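Velano Kitchen Words

README for the word list and response files, second release

Contents of this release

Velano Kitchen Words is a collection of the everyday names people give to things in the kitchen: what they cook in, eat from, wipe with and store leftovers in. It holds 3,698 responses from 508 households in and near Velano and Kurkelik. Each response is one person's word for one item, together with a few facts about where and how the word is used.

The collection began as an appendix to a local dialect survey that had plenty on weather and farm work and almost nothing on washing up. The kitchen questions were rewritten and sent out separately from March to November.

Files

responses.csv — one row per response, the main file
households.csv — one row per household, joined on hh_id
items.csv — the prompt list, with the wording used on the form
spelling_map.csv — spellings as written and the form we grouped them under
notes.txt — free comments from the forms, lightly edited to remove names and street addresses
CHANGES.txt — corrections since the first release

All files are UTF-8 with Unix line endings. Empty fields are left blank. A value of "none" means the respondent wrote that they have no word for the item, which is different from skipping the question.

Columns in responses.csv

There are 6 columns.

hh_id: household code, a letter and four digits
item_id: matches items.csv
word: the answer as written, including capitals and punctuation
word_grouped: the form from spelling_map.csv
use: everyday, old-fashioned, joking or borrowed
heard_from: parent, grandparent, partner, school, shop, other

If a household gave two words for the same item, each has its own row. The order of rows within a household follows the order on the form and should not be read as preference.

How the words were collected

Most forms came back on paper and were typed in using Irier, our data entry sheet. Irier checks that item codes exist and that the household code has been registered. It doesn't check spelling, and we turned off autocorrect after it changed "billy" to "belly" across a whole batch.

The forms gave a short description of each item and asked what the respondent would call it at home. They carried no pictures. In an early trial people were shown drawings, and several wrote down what the drawing looked like to them instead of the word they used for their own things. Those trial answers are not in the release.

A basin, a bowl or a dish
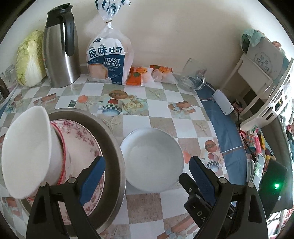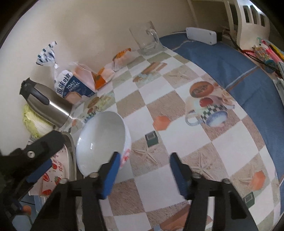
Vessel names are the part of the collection with the most disagreement, and they need the most care in analysis. Depth, material and purpose all pull on the choice of word, and the form separates them only in part. The prompt for item 031 reads "wide, round, metal, used for washing vegetables", and answers include basin, bowl, dish, tub and pan. A stainless steel basin like the one beside the white plate would be a dish in many Kurkelik homes as long as it is used for washing up, and a bowl once there is dough in it. Shallow metal trays are similar: one with a folded cloth in it, as in the second photo, may well be called a tray by people who would say tin if it held biscuits. We kept every answer under the item it was given for and did not try to work out which object the respondent had in mind.

Spelling and grouping

Grouping was done by hand. We joined spellings only when we were confident they stood for the same spoken word, so "teatowel", "tea-towel" and "tea towel" are one group, while "dishcloth" and "dish rag" stay apart. Plurals were folded into singulars. Brand names used as ordinary words were kept as written.

If you disagree with a grouping, use the word column and build your own. The grouped column is a convenience and will probably change again in the next release.

Words from other languages were left in the respondent's spelling. Where a respondent gave both a non-Latin form and a romanised one, both are in the word column, separated by a slash. The Su table, which will match these forms to dictionary entries, isn't finished and has been held back.

Known problems

Of the households, 463 completed the entire form. The rest stopped early, mostly before the storage section, so items from 070 onwards are thinner than they look if you count rows alone.

Renters and students are under-represented. Forms went out through libraries, schools and two market stalls, and the results lean towards people who have lived in one place for a long time.

The "joking" value was used differently by different people. Some ticked it for words they use every day with a straight face — "spud basher" for a potato masher is a good case.

Item 044 was misprinted on the first batch of forms and asks about a "flat spoon". Answers from that batch have been removed.

Use and licence

The files may be used and adapted for any non-commercial purpose, with credit to Velano Kitchen Words and the release number. Please don't try to identify households from the notes file. Corrections can be sent in by editing spelling_map.csv and including the item code and a line on your reasoning.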